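Jultumport: hand-held gripper, build notes and data card

Maintainer: Lamduan Sangkhawat
Last revised: 2025-06-21
Status: working, second linkage revision

Summary

Jultumport is a hand-held parallel-style gripper with a camera mount, built on a home bench and in the shared shop at Barkstead. It is used to record short grasping demonstrations in ordinary rooms. The repository holds the printable parts, the logging script and the first set of recordings, release name Conoline. Firmware for the trigger board lives in the same tree under fw/.

Contents

parts/ – STL and STEP files for jaws, arms, handle and camera plate
fw/ – trigger board firmware
log/ – recording script and the config files it reads
conoline/ – recordings, one folder per session
notes/ – print settings, test sheets, failed versions

Build

The left and right sides are mirrored parts, so print one of each and mark them before removing the supports. All linkage parts are black PETG, four walls, printed flat. Do not print the inner arms standing up. The layer lines then run across the load and the arm splits at the lower pivot, usually on the first hard squeeze.

Pivot holes come out undersized on purpose. Ream them by hand after the part has cooled. If a pin drops through under its own weight the hole is too large and the jaw will rock; reprint the arm. Shims were tried in revision 1 and worked loose within a session.

The finger pads are ribbed and dark blue, cast in soft urethane from the mold in parts/pads. Earlier pads were smooth and held paper and card well enough, but slid on plastic film. Ribs run across the jaw. Glue them along the full length, including the lower end, where peeling starts.

The hardware was cut and deburred at Barkstead. The drill press there is set up for metric collets and the stop drifts, so check depth on scrap. Pins, springs and the cable guide are kept in the Vidmar cabinet by the lathe, drawer 8. Please put the spring gauge back in the same drawer.

Recording

Plug the trigger board in before starting the script. The script waits for a full open and close of the jaws and stores the two end values as the session calibration. If the arms are already closed on something at this point, the calibration is wrong for the whole session and there is no repair step.

A recording starts on the first trigger pull and stops two seconds after release. Hold the handle so that both jaws stay in view. Rooms are recorded as they are. Beds, tables and floors are all used as work surfaces, and patterned fabric is welcome, as the plain bench top was overrepresented in the trial runs. 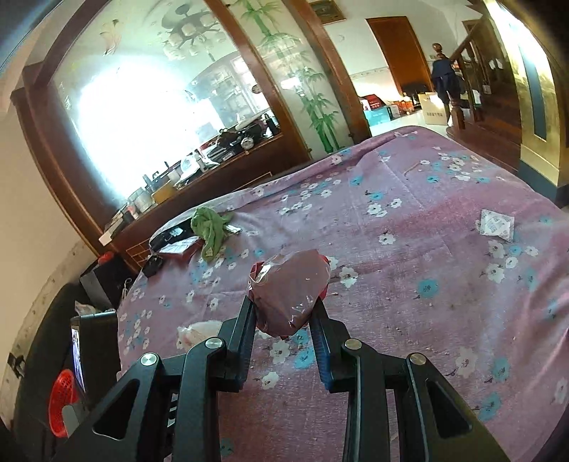
Film-wrapped and bagged items are tagged "film" in the session sheet. They need separate handling in any width-based filter. The jaw reading keeps changing after contact while the wrapping gives, and the default threshold marks the grasp as closed too early. Set settle_ms in the config to 219 for these items. The value came from bench tests with the current springs and has to be found again if the springs are changed.

Reflections are a second problem. Creased plastic near a window produces small bright patches that move with the wrist, and the tracker in log/ will sometimes lock onto one. No correction is applied. The affected segments are flagged "glare" by hand and left in.

Release contents

Conoline has 67 recordings. Each one consists of a video file, a jaw width log in CSV and a short text sheet with the tags. Width is in millimeters, time is in milliseconds from the first trigger pull. Missing width samples are written as empty fields, never as zero.

Known issues

The two jaws do not close quite evenly. The right side leads by a small amount and light objects get pushed left before the grip settles. This is play in the handle block and will be fixed in revision 3.

The trigger board sometimes drops off USB when the cable is bent hard at the connector. The log simply stops; the video does not. Check that both files end at the same time before leaving the room.

Timestamps in the June bench tests use the board clock only. Do not merge them with Conoline.

Not planned

A motorized version. Requests for one are closed with a pointer to this line.

License

Parts and firmware are free to copy and change with attribution. Recordings are for research use – ask before redistributing them. Send corrections as a patch against notes/ or leave a marked-up print in the Jultumport tray at Barkstead.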